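Community Help > Kitchen and Service Equipment > Automated Handling

Pruvex dish-handling kit: is the trial subscription suitable for a small residential facility?

Posted in October by Tayla Rutherford
164 views | 2 shares | 3 answers

I am writing on behalf of the residential services office at Partington, where we operate four shared kitchens for adult residents. The office has been offered a trial of the Pruvex dish-handling kit, supplied through Skotari. The kit consists of a single arm on a counter mount, a two-piece gripper with a camera at the wrist, and a software subscription. The quoted price for the trial is $347 per month, with installation charged separately.

Our requirements are limited. We wish the arm to take rinsed plates and place them upright in a rack that sits within the sink, and later to move them from the rack to an open shelf. We do not expect it to wash anything. The kitchens have stone counters and deep steel sinks, and the staff would prefer not to replace the racks already in use.

I would be grateful for answers on three points. First, does the gripper perform acceptably with wire racks, or is the supplier's own rack required? Second, what does the subscription cover after the trial period? Third, has any organization of comparable size kept the kit after the trial, and on what grounds?

Answer 1
Anahera Dunstan
Marked helpful by 40 readers

Our housing association completed a trial of the same kit and has since retained one unit. The following reflects our experience with the standard configuration and should not be taken as a statement on behalf of the supplier.

With regard to racks, the supplier's own rack is not required. The kit must, however, be taught the position of whichever rack is used, and that position must not change between sessions. We had used a freestanding rack, which residents moved whenever they filled a large pot. Each time it was moved, the arm stopped and requested a new calibration. A rack that hangs from or clips to the sink would be preferable. The calibration itself takes a few minutes and may be carried out by any member of staff who has completed the short online course. 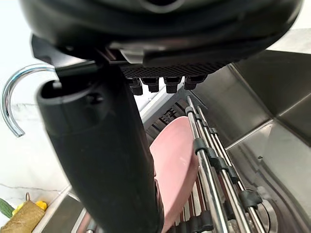

Plates are the strongest part of the product. In our trial the arm handled flat dinner plates and side plates with very few refusals. Bowls were less satisfactory, and we withdrew glassware from the trial in the second week after two breakages. The supplier was informed and replied promptly -- the advice given was to wait for a later software release. We are still waiting.

Reflective surfaces also deserve attention. Polished taps and bright steel caused the camera some difficulty in the late afternoon, when direct sun reached the counter. A window blind resolved the matter for us. If your sinks face a window, I would recommend that the installer visit at the hour when the light is strongest.

On the subscription, our agreement covers software updates, remote support during business hours and one replacement set of finger covers each year. It does not cover the arm itself beyond the warranty, nor does it cover a site visit. Please request the schedule of charges in writing before the trial begins. Ours was sent only after a second request, and the site visit fee was higher than we had been led to expect.

We kept the unit for one kitchen, where several residents have limited reach and the upright rack was a daily difficulty for them. We did not extend it to our other kitchens, as the staff there could clear a rack in less time than the arm required.

Answer 2
Flallo_facilities

Do not sign for the trial until you have checked the cancellation terms. Ours renewed automatically and we were charged for an additional month. The product is adequate but slow.

Answer 3
Registered member, food service category

I have not used this kit in a residential setting, but I assessed it for a cafeteria that handles 1,000 plates a day. It was not suitable at that volume and the supplier said as much at the first meeting, which I appreciated. For a small kitchen the more relevant matter is counter space. The mount has a wide base and must be fixed down. If your counters are natural stone, please confirm who is responsible for the drilling and for any cracking that results. Our installer would not accept that liability -- a separate stone contractor had to be engaged.

I would also ask for a demonstration with your own plates. The demonstration set we were shown was lighter than anything we use.

Reply from Tayla Rutherford

Thank you to all who responded. I have written to Skotari to request the full schedule of charges and the cancellation terms, and I have asked that the demonstration be held in our east kitchen with our own plates and rack. The question of drilling had not been raised with us and has been referred to our property office. I will post the outcome under this question once a decision has been made.

3 answers | 1 reply | 2 shares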